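Donati gripper kit, worth it?

plurnard_pete
Had mine since Friday. $481 with the wrist cam – setup took me about 4 hours.

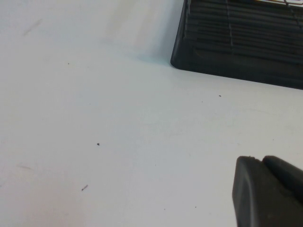

wrist cam view, fingers together, black ribbed thing top right

kdrur18
481 is steep. The fingers wear fast imo, look at the top edge on the left pad.

plurnard_pete
Eh, that's cosmetic! Grips fine.

zamfira_z
Disagree, I swapped pads after 200 picks. Love the cam though.

kdrur18
Are spare pads sold separately?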